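Chapter 3
Cords, Cables, and the Drawer Nobody Opens

In this chapter
Why cables knot up when you leave them alone
How to take a pile apart without making it worse
Sorting by type, then by length
Wrapping and storing so you never have to do it again (or at least not soon)

Words to know: patch cable, connector, latch tab, over-under wrap, conductor, bend radius

I put off writing this chapter longer than any other in the book. Chapters 1 and 2 were about paper and clothes, and I like paper and clothes! You pick up a sweater and it comes up by itself. You pick up one network cable and you get eleven of its friends, plus a phone charger for a phone you sold.

My first real job was in the supply room at Skoseck, a small outfit that set up office networks for dentists and travel agents. I was told to "tidy the cable bin" before lunch. The bin was the size of a bathtub. I grabbed the end I liked best and pulled, and by noon I had one very tight ball and a sore thumb, and Kwabena Mahama, who ran the room, took it away from me and handed me a broom. I still think about that broom.

So we'll start where I should have started, with the pile sitting on a table in good light and your hands in your lap.
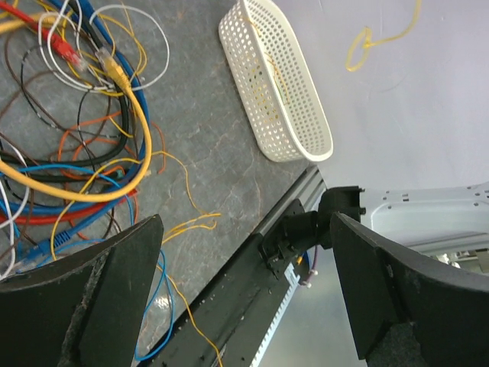
Zahira Menon
Lead instructor, Home and Workshop Organization, Memside Community Learning Center

A mixed pile is easier than it looks, and the reason is color. Red, yellow, and blue network cables lying in one heap practically sort themselves for your eye. You can follow the blue one as it arcs through the middle and say, okay, that one comes over the top of those. The thick yellow one has its connector sticking up where you can get at it, so that's a fine place to begin. I tell my students to find every connector they can see before they touch anything. A connector is an end, and an end is the only part of a cable you can pass back through a loop.

The skinny stuff is harder. Thin black cables and thin orange wires wandering in and out of a bundle are what turn a heap into a tangle, and they're also what breaks first if you yank. Look for anything that has already escaped, like the thin yellow wire trailing out across the tabletop to a frayed end. I love a stray like that. It costs you nothing to follow it back toward the pile and see where it goes in.

3.1 Why they knot

A cable that has been coiled remembers the coil. Lay it loose in a box with others and shake the box (which is what happens every time you slide it out from under the bed), and the ends start moving. Each end has a chance of crossing over a neighbor or slipping under it. The middle mostly just lies there. Do that for a few months and the ends have been everywhere.

Two things make it worse. Longer cables have more slack to offer, so they catch more. And connectors snag. The plastic plug on the end of a network cable is called an RJ45, and it has a little latch tab that works like a fishhook when you drag it backward through a bundle. Please don't drag it backward through a bundle. Hold the tab down flat with your thumb as you pass it through, and you'll save the tab and your temper both.

3.2 Loosen before you pull

This is the whole skill, and it feels like doing nothing. Put both hands on the outside of the pile and gently spread it, the way you'd fluff a pillow that has gone flat. Turn it over and do it again. You want air in there. Big loops should get bigger. If you see a loop that is standing open, like a white cable that has thrown itself into one wide ring, leave it open and use it as a doorway for something else.

Then take one end, just one, and walk it out. Over, under, through, and set it down to the side. Go to the next. If something tightens, stop and back up a few inches — the tightness is telling you that you passed the wrong side of a neighbor.

Lamisi Asamoah, who took my August class, asked whether it was cheating to cut a wire to get the rest free. I don't call it cheating if the wire is already bad. A lead with its strands splayed out at the end is going to need trimming anyway. Make sure nothing is plugged in at the other end before you go near it with cutters, and never cut a cable just because you've lost patience with it. Go have a snack.

3.3 Where to do it

Pick a flat, hard surface you can wipe down. Carpet grabs. A bedspread is worse. I work on my kitchen counter after dinner, from 7:30 until I get bored, and I keep three shallow trays next to me marked KEEP, TEST, and OUT. The trays I use are from Vunum and they're nothing special, any baking sheet will do.

Try it yourself

Collect every loose cable in one room of your home and put them in a single heap. Before you touch the heap, write down how many connectors you can find by looking. Then set a timer for 27 minutes and work only by loosening and passing ends. When the timer rings, write down how many cables are free and which one gave you the most trouble. Bring the troublesome one to class, we'll use it in section 3.4 when we learn the over-under wrap.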